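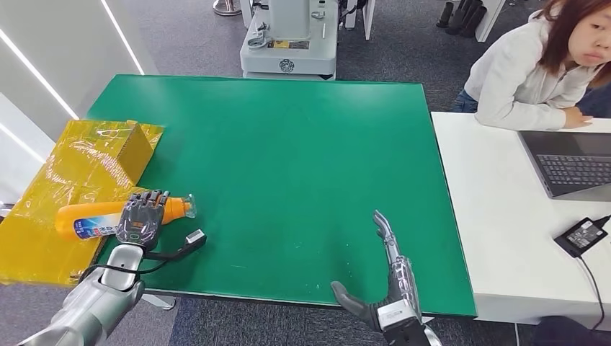
Call for participants: color naming and fabric matching panel

November

Skindetti is recruiting adults for a panel on how people name and match the colors of dyed cloth. The work covers curtain and upholstery fabric in plain weaves, with no patterns. Panel members look at swatches under controlled light, give each one a name in their own words, and then pick the closest match from a reference set. No training in art, textiles or design is required.

The results will be used to revise the color names in the Skindetti swatch catalog, which currently lists 926 shades. Many of the names were assigned by the dye house and describe the recipe or the season in which a shade was first sold. Customers ordering by phone or from a printed card often use other words for the same cloth, and returns marked "wrong color" are highest in the range between rust, brick and terracotta. The panel will concentrate on that range, together with the gray-greens.

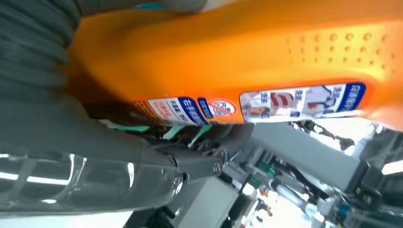 Meenakshi Arumugam
Panel Coordinator, Skindetti

What the sessions involve

Each participant attends two sessions, scheduled on separate days. Both sessions use the same room, the same viewing booth and the same light sources. The swatches are presented in a different order the second time.

In the naming part, you are handed one swatch at a time and asked to say or write a name for it. A name can be one word or several. Comparisons such as "wet clay" or "old penny" are accepted, as are repeats. You may also answer "no name." Spelling is not checked.

In the matching part, a target swatch is placed on the left side of the booth and a tray of reference swatches on the right. You choose the reference that looks closest and rate the match as exact, close or poor. The target is then viewed again under a warm household lamp, and you are asked if your choice would change. Two fabrics that match in daylight may differ under a lamp – this effect is one of the things being measured.

A session lasts two hours, including a break. Morning sessions begin at 9 a.m. Afternoon start times are arranged individually. Please allow extra time before the first session for the vision screening.

Who can take part

You must be 18 or older and able to read and speak everyday English. Glasses and contact lenses are fine if the lenses are clear. Tinted lenses, including light-reactive ones, cannot be worn in the booth.

All participants take a standard color vision screening on arrival. People with color vision deficiency are welcome and will be placed in a separate group, which uses the same swatches and receives the same pay. Please do not stay away on the assumption that your results would be discarded.

Current employees of Skindetti and of Forent, which supplies the dyed yarn, are not eligible. Former employees may apply but should state their role and when they left. Anyone who has worked as a professional color matcher in paint, print or cosmetics should say so on the application. It does not rule you out.

Practical points

Wear neutral clothing if you have it. Gray smocks are available for anyone arriving in strong colors, as a bright sleeve reflects onto the swatches. Remove nail polish and rings before handling cloth. Fragrance is discouraged – the booth is small and the fabric holds scent.

Participants are paid at the end of each session. Payment for the first session does not depend on returning for the second. Travel costs on public transit are refunded on presentation of a ticket or receipt.
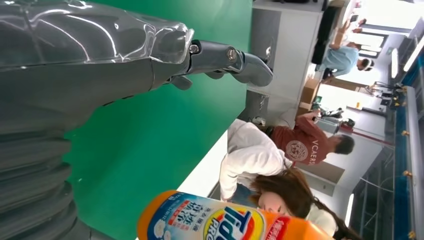 Orange bottle, white label, blue lettering.

Data and consent

Your responses are stored under a number. The list linking numbers to names is kept by Deolinda Torres in the records office and is destroyed when the analysis is complete. Spoken answers are recorded as audio only if you agree. You may withdraw at any point and ask for your responses to be deleted. Individual screening results are given to you on request and are not a medical diagnosis.

How to apply

Write to Henrique Teixeira at the Skindetti front desk, giving your name, age, preferred session times and any relevant work history. Mention any access needs at this stage. Applications sent by mail should be marked "Color panel" on the envelope. Selected applicants will receive a consent form and directions to the viewing room.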